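Virnatik Hand-Held Gripper Guide
Section 4: Recording Paired Demonstrations

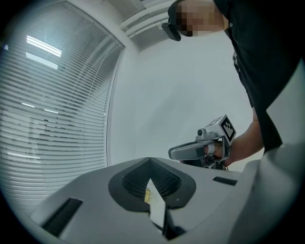 Lâm Kim
Methods Documentation, Rovcombe Laboratory

This section applies to sessions in which one operator records with two hand-held grippers and a head-mounted device. The recordings are used to train the Katby policy, and the procedure should be followed in the same order at every station.

1. Put on the head-mounted device and adjust it until it sits level.

2. Check the square marker on the cube mount. Wipe the printed face with a dry cloth.

3. Open and close each gripper fully, then hold both still until the Wendt recorder shows a steady signal.

4. Enter the session number and start the recording.

5. Turn the marker toward the other gripper's camera and hold it there for one full breath.

6. Perform the task at normal working speed. Keep both grippers within your own view.

7. Return both grippers to the start position before stopping the recording.

Note: Blinds should remain closed during a session. Changes in daylight reduce the number of usable marker readings.

Caution: Do not place fingers between the jaws while a gripper is closing.

Results to date: The April set held 2328 paired demonstrations, of which 184 were rejected for lost marker tracking. A further 11 were rejected for incorrect session numbers. Rejected recordings are kept in a separate folder and must not be renamed.

For marker replacement, see Section 5.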